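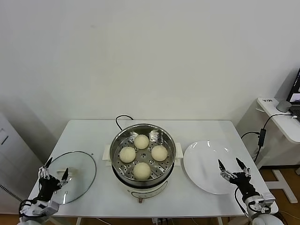 Four steamed buns on the steamer tray.

Posted in: Manuals & Downloads / Marine Wildlife / Hydrophones

Section 3 - Putting the Tagle in the water

Read section 2 first if you haven't charged the box. This part covers jetties, wharves and small boats at anchor. Moored buoys are in the Ponlow supplement, separate download.

You need:

- Tagle listening box, charged
- hydrophone on its cable, still on the reel
- Skasow clamp and the short arm
- dive weight and the loop of soft line it came with
- headphones. Any wired pair. Bluetooth lags and you will hate it
- rag, fresh water, small tub of silicone grease
- tide table for where you are
- a second person if you're on a boat

CAUTION - Never lower or raise the hydrophone with an animal close in. Whales, dolphins, seals, all of them. Engine in neutral, gear stays where it is, wait for them to move off. Approach distances differ from place to place and your local rules beat anything printed here. Look them up before you leave home.

CAUTION - The cable is not a rope. It will hold the hydrophone's own weight in still water and that's about all it should be asked to do. The weight goes on the line. Every time.

3.1 Picking the spot

1. Go where the water is deepest at low tide. End of the jetty usually. Check the depth against the tide table, not against what it looks like at breakfast.

2. Stay clear of pilings. Barnacles and snapping shrimp make a racket, like bacon frying, and close to a piling you'll hear them and very little else. An arm's length out is better than nothing, the full reach of the Skasow arm is better again.

3. Look for who else is there. Kids fishing, crab pots, boat ramp traffic. Fishing line around the cable is the number one reason units come back to us. If the end of the jetty is full of rods go somewhere else or come back later.

4. Ask. Some wharves need a permit for anything hung over the side, even for an hour. Hasthorpe jetty does, and the form is at the harbour office, closed Monday.

Note: surf beaches don't work. People keep trying. All you get is sand and bubbles and the hydrophone gets dragged around. If that's the only coast you have, a boat out past the break or a different day's drive.

3.2 Clamp and arm

1. Fit the clamp to a fixed rail. Not a gate, not a removable section, not a cleat somebody is going to want.

2. Rubber pads on both jaws. Check they're both there, they fall off in the bag.

3. Tighten by hand until it stops, then a quarter turn more. No spanner. The thread is soft and it strips.

4. Push the arm into the socket until the pin clicks. Pull on it. Pull again sideways.

5. Clip the safety lanyard from the arm to a different part of the rail, so that if the clamp lets go you've still got the arm.

6. Stand back and look at it from where people walk. If someone could catch a hip on it, turn it or tape it. The bright tape in the kit is for this.

Note: early clamps (serial starting 173) have a black pin instead of orange. Same size, but it doesn't click. You have to feel for it. If yours is black and it wobbles, email us and we'll send an orange one, no charge.

3.3 Connecting

Do all this on dry ground, box switched off.

1. Wipe the plug and the socket. One grain of sand in there is enough.

2. Grease on the o-ring, very thin. A smear. If you can see white it's too much.

3. Line up the red dots and push. Dont twist yet.

4. Now twist the collar clockwise till it seats. There's a small gap left between collar and box, that's normal.

5. Headphones in, volume right down.

6. Switch on. Green light blinks, then steady. Amber means low battery, see section 2. Red means it can't find the hydrophone - switch off, unplug, go back to step 1.

7. Tap the hydrophone gently with a fingertip. You should hear a thud in both ears. One ear only is your headphones, try another pair before you write to us.

CAUTION - Volume down means down. A tap at full gain is painful, and a boat going over the top of the hydrophone at full gain is worse. Take the headphones off if you see one coming.

3.4 Lowering

1. Tie the soft line to the ring above the hydrophone. Bowline or whatever you trust. The weight hangs below on its own loop so it reaches the bottom first if anything does.

2. Tape the cable to the line every couple of arm lengths, leaving a bit of slack in the cable each time. The slack matters. Line takes the load, cable just goes along for the ride.

3. Feed it over the arm, hand under hand. Slow. No throwing, ever. A slap on the surface can crack the element and that isn't covered by the warranty.

4. Stop when you're halfway between the surface and the bottom at low tide. Too shallow and it's all wave slop. Too deep and it will sit in the mud once the tide drops.

5. Make the line off to the rail. Then put a loose loop of cable over the hook on the clamp so nothing is pulling at the box.

6. Wait. Give it a few minutes for the bubbles to come off the hydrophone, it sounds hissy and thin until they do.

Note for boats: same again but use the side away from the anchor line, and turn the sounder off. That ticking noise everyone writes in about is the sounder. Bilge pump too if it's safe to leave it a while. Second person keeps a lookout the whole time the gear is down and does nothing else. You'll have headphones on and won't hear a thing above water.

3.5 Setting the gain

1. Start at 2. Turn up one click at a time.

2. Stop when you can hear steady background, a kind of soft rushing. That's the right level for most places, most days.

3. If the peak light comes on more than now and then, back one click.

4. Windy day? Press the low cut button. Takes out the rumble from waves and from the line strumming. Turn it off again for big whales, their calls are down low and the filter eats them.

5. Write down the gain in your log. If you change it halfway through, write that too with the time. A recording with no gain noted is nice to listen to and hard to compare with anything.

What you might hear:

- Crackle, all the time, everywhere: shrimp. Warmer the water the more of it.
- Grunts and knocks, often louder near dusk: fish.
- Whistles, and clicks that speed up into a buzz: dolphins. The buzz can mean they are feeding.
- Long moans, rising and falling, repeating in a pattern: humpbacks, in season. On the Australian east coast June is a decent month to start listening. They can be a long way off so don't expect to see anything.
- A whine that gets louder: outboard. Headphones off.
- A hum on one note that never changes: electrical. See 3.8.

3.6 Recording

1. Card in before you switch on. It won't pick up a card put in later, you have to restart.

2. Set the clock. It forgets when the battery goes flat. Check it against your phone every trip.

3. Hold REC until the light goes blue. Short press only drops a marker.

4. Say where you are, the time, the weather, the sea. The box has a small mic on the front for exactly this. People forget their notebooks, the voice note stays with the file.

5. Short press REC whenever you hear or see something good. Marks are listed in the file afterwards.

6. Hold REC again to stop. Wait for the blue to go out before you touch the card.

Note: if the screen says 427 the card is full or locked. Slide the little switch on the side of the card first, it's nearly always that.

CAUTION - Please don't play anything back into the water. The Tagle doesn't have an output for it and we won't be adding one. Playing calls at wild animals bothers them and in plenty of places it's an offence.

3.7 Getting it out

1. Stop recording. Switch off. Headphones off.

2. Look at the water first. Animals close in, you wait, same as going down.

3. Pull up on the line, never the cable. Peel the tape as you go and put it in your pocket.

4. If it's snagged, don't heave. Let out slack, walk along the rail, try from the other side. Wait for the tide to turn if you have to. If it still won't come, the weight's loop is made to break before the line does - steady pull straight up, no jerking. You lose the weight and keep the hydrophone. Log it so you can go back for the weight at low water.

5. Rinse hydrophone, cable and arm in fresh water before the salt dries. Not the box, damp rag for the box.

6. Dry the plug before you undo it. Then undo it, cap both ends.

7. Cable back on the reel in big loose turns. Tight turns kink it and a kinked cable crackles forever.

3.8 Quick fixes

Hum that won't go away - you're too close to a powered light or a pump. Move along. Or the charger is still plugged in, run on battery only.

Nothing at all but the light is green - gain at zero, or headphones not pushed fully home. They're stiff when new.

Regular clunk - weight is swinging into the hydrophone. Pull up and lengthen the loop.

Scratching, on and off - something is on it. Weed, or a crab having a go. Lift it a bit and shake gently.

Sound fades over an hour or so - tide has dropped and its lying on the bottom. Raise it.

Water behind the screen - switch off right now, don't charge it, don't put it in the sun or in rice. Bag it and contact us for a return number.

Marks missing from the file - you held the button too long and stopped the recording. Look for a second file with a later time, the rest is usually in there.

Next: Section 4, Copying files and filling in the sightings sheet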